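4. Setting up a class and assigning the first paper

This section is for teachers and heads of department who already have a school account in Amska. If your school does not have one yet, please go back to section 2. You will need your staff e-mail, the class list and the name of the syllabus your pupils follow.

4.1 Create the class

1. Sign in and open the Classes tab on the left side.
2. Press New class. Write a name which your colleagues will also understand, for example "Year 10 Maths, set 2".
3. Choose the syllabus from the list. The list shows first the syllabuses which your school has used before.
4. Choose the tier, if the syllabus has tiers. For a mixed group choose Both.
5. Press Save. The class now has a code of six letters.

Note: The syllabus cannot be changed after the first paper is assigned. If you chose the wrong one, delete the class and make it again. Pupils keep their accounts.

4.2 Add the pupils

There are two ways. For a small group it is quicker to give the class code, and the pupils type it themselves after they sign in. For a whole year group, use the file import.

1. Download the empty sheet from Classes > Import.
2. Fill in one pupil per row: family name, first name, school number. Please leave the fourth column empty, it is filled by Amska.
3. Save the sheet as CSV and upload it.
4. Read the preview. Rows with a mistake are marked in orange and are not imported until you correct them.
5. Press Confirm.

One file can hold up to 800 rows. If your list is longer, divide it in two files and upload them one after the other.

Caution: Do not upload the same file two times. The pupils with a school number will be recognised, but those without a number will appear double, and you must then merge them by hand (see 7.3). 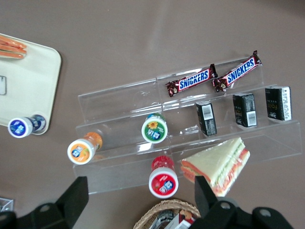

4.3 Choose questions for a paper

The question bank is sorted by topic and by difficulty. At present the algebra part has 776 questions and the statistics part has 311, and both are open to every school with a full licence. Schools with the trial licence see only the questions with a green dot.

1. Open Papers and press New paper.
2. Tick the topics you want. You can open a topic and tick only some of its parts.
3. Set the total marks. The usual length for one lesson is between 30 and 40 marks.
4. Press Suggest. Amska makes a first version, and you can exchange any question with the arrow beside it.
5. Check the page "Formulae given". If your pupils must know the formulae by heart, switch it off.
6. Press Ready.

Note: A question which the class has already answered is shown in grey. You can still use it - this is often useful before a mock exam.

4.4 Assign and print

1. In the finished paper press Assign and choose the class.
2. Set the opening and closing time. The times are in the time zone of the school, also when you work from home.
3. For a paper version press Print. The mark scheme is a separate file and is never printed together with the questions.

Caution: When the closing time has passed, unfinished answers are sent as they are. To give one pupil extra time, open the pupil's name and change the time there before the paper opens.

If the Assign button stays grey, the paper has still a question without marks. Error 66 at printing means that the file is still being prepared. Wait one minute and press Print again.

Marking is explained in section 5.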